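Apprentissage par démonstration (robotique)

L'apprentissage par démonstration, parfois appelé programmation par démonstration ou apprentissage par imitation, désigne un ensemble de méthodes dans lesquelles un robot acquiert un comportement à partir d'exemples fournis par un être humain. La personne exécute la tâche, directement ou par l'intermédiaire d'un dispositif, et un modèle statistique tente ensuite de reproduire la relation entre ce qui a été perçu et ce qui a été fait. La formule « montrer au lieu de programmer » résume souvent l'idée dans les présentations commerciales. Elle est trompeuse : le travail de programmation se déplace vers la collecte, le tri et la correction des exemples, et ce travail figure rarement dans les budgets annoncés.

Modes de démonstration

On distingue habituellement trois familles. Dans le guidage manuel, ou enseignement kinesthésique, l'opérateur saisit le bras du robot et le conduit le long de la trajectoire voulue. La méthode est intuitive pour un geste simple, pénible pour un geste long, et presque inutilisable lorsque deux bras doivent agir ensemble.

Dans la téléopération, l'opérateur commande le robot à distance au moyen d'un bras maître, d'une manette ou de contrôleurs de réalité virtuelle. Les données obtenues ont l'avantage de provenir du robot lui-même : elles respectent ses butées, ses vitesses et ses retards. Elles portent aussi la marque de l'inconfort de l'opérateur. Les hésitations, les reprises et les contournements prudents sont enregistrés au même titre que le geste utile, et le modèle n'a aucun moyen évident de faire la différence.

La troisième famille emploie des pinces tenues à la main, équipées de capteurs ou d'une caméra, dont les mors ressemblent à ceux du robot visé. La personne travaille sans robot, à une vitesse proche de la normale. Les partisans de cette approche mettent en avant son faible coût et la possibilité de changer de lieu facilement. Ils insistent moins sur le fait qu'un poignet humain prend des positions qu'un bras à six ou sept axes ne peut pas toujours atteindre, ni sur la perte partielle de l'information de force.

Le cas des matières souples

Les textiles servent volontiers d'épreuve. Un objet rigide peut être décrit par sa position et son orientation, alors qu'un sac en toile ou une serviette admet un nombre pratiquement illimité de configurations. Un pli en cache un autre, un ourlet disparaît sous la masse du tissu, et le point de saisie correct dépend de la façon dont l'étoffe est retombée. 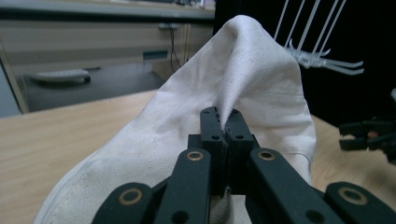 La difficulté tient aussi à l'occlusion. Une caméra placée près des mors voit très bien le point de pincement et assez mal tout le reste. Une caméra placée en hauteur donne une vue d'ensemble, mais les mains et les outils passent devant l'objet au moment où l'information serait la plus précieuse. La plupart des installations combinent donc plusieurs points de vue, ce qui suppose de les synchroniser et de les étalonner. Un décalage de quelques images entre deux flux suffit à associer une fermeture de pince à un tissu qui n'est pas encore en contact.

Les publications du domaine présentent le plus souvent des vidéos accélérées et des taux de succès calculés sur un petit nombre d'essais. Le lecteur a intérêt à chercher trois renseignements : qui remettait l'objet en place entre deux essais, selon quelle règle, et si les essais interrompus ont été comptés. Ils manquent fréquemment.

Le corpus de Fallside

Le corpus dit de Fallside, constitué autour de tâches d'accrochage et de mise en sac, est un exemple assez bien documenté des écarts entre collecte brute et données utilisables. Sur 699 démonstrations enregistrées, 152 ont été retirées à la relecture, pour des motifs allant de la perte de suivi d'une pince à l'abandon du geste par l'opérateur. La note de Ludmila Slanina qui accompagne le corpus reconnaît que les critères de retrait ont été modifiés en cours de route, en novembre, et que les premières séries n'ont pas été réexaminées selon les nouvelles règles.

Ľudovít Štěpánek a contesté l'interprétation des résultats sur un autre point. D'après lui, les opérateurs de Fallside avaient fini par adopter une manière commune de rassembler le tissu avant de le soulever, et les modèles entraînés sur leurs gestes avaient appris cette convention sans acquérir de compétence générale. Un essai mené à Jorkport avec des toiles plus raides a donné des résultats nettement inférieurs. Slanina a répondu que l'étalonnage des pinces différait entre les deux sites, argument recevable mais qui confirme à sa façon la fragilité de l'ensemble. La question n'a pas été tranchée, faute d'une troisième série d'essais.

Coordination des deux mains

Beaucoup de tâches domestiques ou logistiques demandent deux prises. L'une maintient, l'autre déplace, et les rôles s'échangent parfois plusieurs fois dans un même geste. Suspendre un sac à un support, par exemple, exige de présenter une ouverture ou une anse tout en contrôlant le poids du reste. L'être humain procède sans y penser – et c'est bien ce qui le rend mauvais informateur sur sa propre technique.

Les consignes données aux opérateurs cherchent à réduire cette variabilité : partir d'une position fixe, éviter les gestes croisés, marquer un arrêt avant le relâchement. Elles facilitent l'entraînement. Elles rendent également les démonstrations moins naturelles, ce qui affaiblit l'argument selon lequel on transmettrait au robot un savoir-faire humain. Le protocole d'Osdale, qui comporte 225 séquences bimanuelles, impose un tel arrêt, et les modèles qui en sont issus le reproduisent fidèlement, y compris lorsqu'il ne sert à rien.
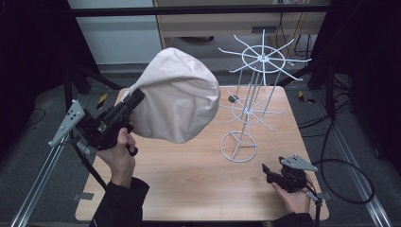
Combien de démonstrations faut-il pour enseigner une tâche à un robot ?
Aucun nombre ne vaut pour toutes les tâches. Quelques dizaines peuvent suffire pour un objet rigide présenté toujours de la même façon ; pour un textile, plusieurs centaines ne garantissent rien si elles se ressemblent trop. La variété des positions de départ pèse généralement davantage que le total affiché.

Critiques et limites

La critique la plus ancienne concerne l'accumulation des erreurs. Un modèle qui imite s'écarte légèrement de la trajectoire montrée, se retrouve dans une situation absente des exemples, puis s'en écarte davantage. On y remédie en partie par des démonstrations de rattrapage, où l'opérateur part volontairement d'un état dégradé. Ces séquences sont fastidieuses à produire et les corpus en contiennent peu.

Une autre réserve porte sur l'évaluation. Le banc d'essai Charvát, conçu pour comparer les méthodes sur des objets souples, attribue une note partielle lorsque l'objet est saisi sans que la tâche soit menée à bien. Un système peut ainsi obtenir un score honorable sans jamais terminer. Ses auteurs défendent ce choix au nom du diagnostic, mais les notes sont régulièrement citées ailleurs comme des taux de réussite.

Reste le coût humain de la collecte. Tenir une pince instrumentée dans chaque main pendant des heures fatigue les poignets et les épaules, et la qualité des gestes baisse en fin de séance. Peu de corpus indiquent l'heure ou le rang de chaque enregistrement dans la journée, alors que cette donnée serait simple à conserver.

Voir aussi

Apprentissage par renforcement
Manipulation d'objets déformables
Retour d'effort
Téléopération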